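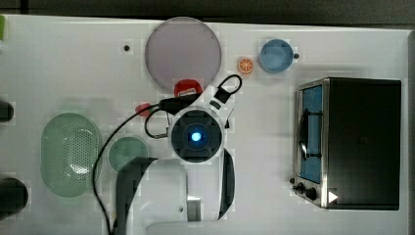

Arm over the table, blue light on

furkport_dan
Anybody else had a wrist cable snag in the middle of a run? We've got an arm doing kitchen pick and place, and on Monday the long black cable tightened up on a reach toward the oven and the thing just faulted out. Protective stop, arm frozen, me yelping! I've re-routed it 2 times now and I still don't trust it.

Forner
Too much slack. Clip it along the arm and leave a small loop at the joint, done.

Cho
Gotta disagree with Forner. Clip it tight and you trade a snag for a cracked connector (ask me how I know). I'd limit the wrist rotation in software first and slow it down to 200 mm/s while you test.

Forner
Slowing it down only hides the problem, Cho. The cable is still too long.

furkport_dan
Layout below, so you can see what it has to reach around. The colander with the ketchup bottle in it is the one I worry about. 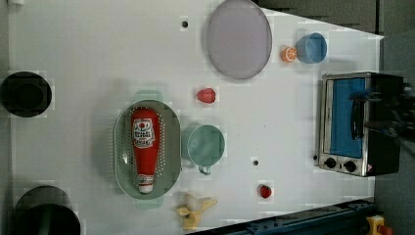
Top view, toaster oven on the right

Arwel Gwynne
Where's your e-stop? I think I see one in the bottom right corner, and if so, can you get to it without leaning over the table? I'd sort that out before touching the cable.

furkport_dan
Fair point, I do have to lean a bit. Moving it tonight, then I'll try Cho's rotation limit.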